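Rendberg hand unit

The Rendberg hand unit is a hand-held two-finger gripper used to record manipulation data at the Banby workshop of Jilluvow. It carries no drive motors; the operator opens and closes it directly, and a wrist camera records the fingers and the work surface. The first units entered service in March, replacing the earlier Andrade pattern.

Setup

Each finger is a ribbed black pad fixed to a mounting block by screws. The pads are fitted in matched pairs, since uneven wear shifts the closing point off center. A square fiducial marker is attached to each block near the base of the finger. Software reads the distance between the two markers to estimate how far the gripper is open, and a marker that has lifted at one corner gives a drifting value.

The fisheye lens is focused once at assembly and locked. Calibration uses 10 still views of a printed board, taken with the fingers fully open – a closed position hides part of the board.

Maintenance

Pads are wiped after every session involving food items and inspected for torn ribs. Block screws are checked every 7 days. The service log, as of October 4, 2025, listed 1,881 recorded sessions and 423 pad changes across all units. Most other entries concern loose markers.

After a pad change, the gripper is closed on a flat bar and the marker distance is compared with the stored value. If the two differ, the blocks are loosened, squared and tightened again before recording resumes.

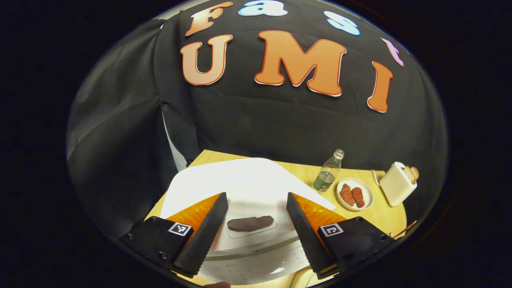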